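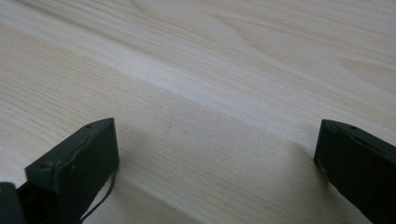 Grippers open over bare wood. The Ondevik method starts every recording with nothing between the fingers.

The metal mug is one of the easiest things on the Ondevik list. It has a handle, it stands up by itself and it doesn't roll. For most of the spring it was also the object that the lab's robot arms failed on most often.

Ondevik is a small robotics group that teaches two-armed robots to do household jobs by copying people. The people don't wear special gloves or steer the robot from a distance. They hold a gripper in each hand, of the same shape as the ones on the robot, and do the job themselves at a table. The motion of the grippers is recorded along with what the cameras see, and a learning program called Purba is trained on the result.

The approach is common now in robotics labs, and its main attraction is speed. A person with two grippers can repeat a task many times in a morning. Steering a real arm through the same task takes far longer and wears out the person doing it. The weak point is that people are too good at the work. They glance once, reach, and close the fingers on the first try. A robot trained only on clean tries has never seen a bad one, and when its own reach goes wrong by the width of a finger it has nothing to go on.

Ondevik's answer, described in a paper the group released in September, is to change where each recording begins. Under the usual procedure, the person starts with the grippers parked in the same place every time. Under the new one, a program picks a starting point for each hand, and some of those points are awkward: too low, turned sideways, close to the wall of a container. The person moves the grippers there, opens them, and only then begins the job. The group calls these offset starts.

The test reported in the paper used 120 recordings of one task, taking an object out of a basket. In 60 of them the grippers began in the parked position. In the other 60 they began wherever the program put them. Two copies of Purba were trained, one on each half, and each was given 20 tries on the robot.

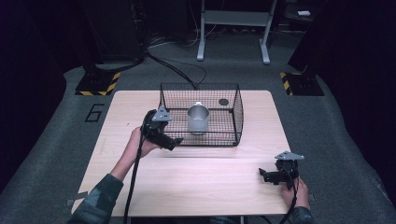
Zurik, which trains warehouse arms with a similar kit, takes the view that the comparison is fair but narrow, and that a basket on a clear table tells you little about a bin packed with boxes. The company would like to see the method tried with several objects in the container at once.

The paper makes no claim on that point. It reports that the copy trained on offset starts did better at the basket task, and that most of the gain came in one kind of moment: the fingers arrive beside the object, miss it, and have to back off. The copy trained on parked starts tended to close anyway and lift nothing. The other copy more often opened, moved away from the wall and came in again.

It was slower, though. Some tries included small corrections that weren't needed, and on 2 of the 20 it kept adjusting until time ran out. The authors put this down to the mix of recordings and suggest using fewer offset starts, without saying how many fewer.

There is a cost on the human side too. Awkward positions are tiring to hold, and a person has to wait for the program to accept the position before starting. Ondevik now limits a recording session to 60 minutes and lets people skip a starting point that hurts the wrist. Skipped points are logged and left out of training.

The next round of work uses Jiltum, the group's tool for choosing starting points. At present it picks them at random within a set distance of the object. The plan is to have it look at where the robot failed the day before and ask for more recordings that begin there. A first version is running on the basket task, and a drawer task will follow once the robot can find the handle.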